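**Cable drag fault** (also *tether fault*) is a failure in robotic disassembly of desktop computers. It occurs when a gripper pulls a hard disk drive from its bay while a power or data cable is still attached, or when a finger hooks a cable that belongs to another part. The term was first used at the Tolberg recycling plant in an incident report dated 15 Oct 2024.

## Background

At Tolberg, drives are removed by the Jollent cell, an arm with a linkage gripper made by Winder. The drive sits in a plastic carrier released by pressing its tabs. SATA cables run close to the carrier, and slack often lies on the case floor in the path of the fingers.

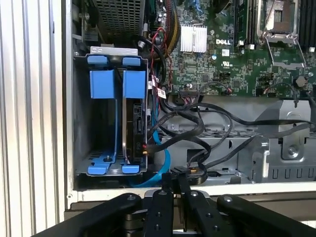 In the Tolberg incident a data cable had not been unplugged. The arm reached its pull limit of 64 newtons, the connector housing broke, and the case slid 19 mm across the fixture. The cell stopped on a position error six seconds later. No injury was reported.

## Causes

The report listed two causes. The cable check relied on a single view from above, where the bay frame hid the connector. The force limit had also been set for stiff carriers and was too high to detect a light cable load.

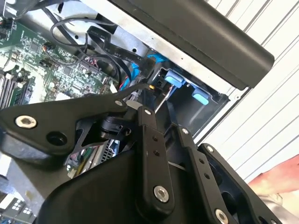

**Why does the force sensor miss an attached cable?**
A slack cable adds almost no load until it is fully extended, and by then the drive is already moving at transfer speed.

## Detection and prevention

The Gill procedure, adopted the following June, divides the pull into two stages. The carrier is drawn out a short distance at low speed, the arm pauses, and the force reading is compared with a stored curve. Any excess returns the drive to the bay and calls an operator. Some 2,000 drives were processed during the trial. 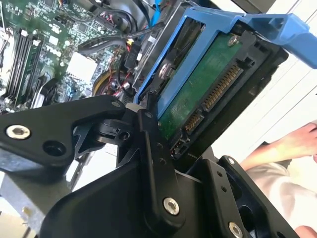
**When may an operator reach into the cell after a fault?**
Only after the arm is in protective stop and the drive is supported, as a stretched cable can pull the load back toward the case.

## See also

- Protective stop
- Gripper force limiting
- Drive carrier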